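Hurnel Open Day: Stovetop Recordings

Data card, second version
Maintained by Edileuza Rangel

Summary

Recordings of robot arms handling pans, lids and utensils on an electric stove, made during the open day at the Hurnel workshop on Sat 31 May. The set holds 300 episodes, all driven by a person through a leader arm. Some of the operators were staff and some were visitors who had never driven an arm before. The mix is the main reason the set exists: our earlier Riro recordings were all made by the same two people and it showed in the motion.

Each episode is one attempt at one task. Failed attempts are kept and labelled.

What the visitors did

Visitors came in groups of up to seven. Each group had a short talk, then watched a member of staff do the lid task, then took turns. The lid task is the simplest one to explain: there is a pan, there is a lid, and the arm has to put one on the other or take it off again. Glass lids were used throughout.

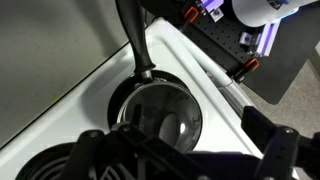 A turn ended when the operator said so or when the time limit ran out. Operators could ask for a second go, and many did. Second goes are stored as separate episodes with the field "repeat" set to true. We did not coach people during a turn except to stop the arm when it was about to press hard on the stove.

Operators are stored as a number only. No names, ages or voices are in the release. The audio track was dropped before the files were copied off the recording machine.

Tasks

lid_on - put the glass lid on a pan
lid_off - lift the lid and set it down on the stovetop
utensil_hold - pick up a utensil and bring it over the stove
pan_shift - move a pan from one burner to another

The burners stayed off all day. No food or water was used.

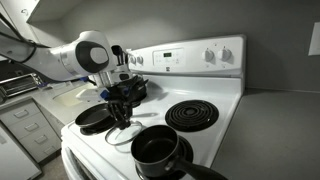 Start positions were changed between groups and were not measured. If you need exact starting poses you will have to estimate them from the first few frames. The Bošković subset, due in November, will have them measured properly.

Folder layout

episodes/ - one folder per attempt, video and joint readings together
labels.csv - task, result, operator number, repeat
splits/ - train and test lists, split by operator
notes.txt - remarks typed in during the day, lightly tidied

Known problems

Clear lids are the hardest thing in the set for anyone working on segmentation. With a lid lying flat on the stove, the white enamel shows straight through the glass and the metal rim is most of what you have to go on. It gets worse in the utensil episodes, where the black utensil in the gripper covers part of that rim. We have drawn lid masks by hand for 700 frames and would treat any automatic mask with care.
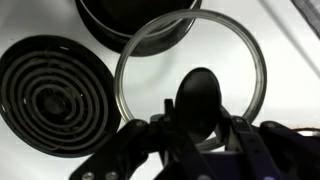

Timestamps from the wrist cameras drift slightly against the joint readings in the longer episodes. The script align.py corrects this - run it before training anything that depends on contact timing. The wrist views also suffer from the gripper being so close to the lens. In the utensil episodes its finger links are blurred while the burner coil further off is much easier to make out, so calibration from the fingers is not advised.

Results labels were entered by whoever was standing at the desk. Two people later checked them against the video and disagreed mostly on lid_on, where a lid can be resting on the rim without being seated. Those cases are marked "partial".

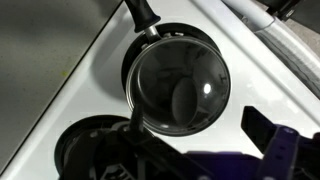 Use and contact

Free for research and teaching. Please do not try to work out who the operators were. If you use the Kendley baseline with this set, state which version of the labels you trained on, as the first version had no "partial" class.

Corrections go to Edileuza Rangel through the project's issue page. Include the episode folder name.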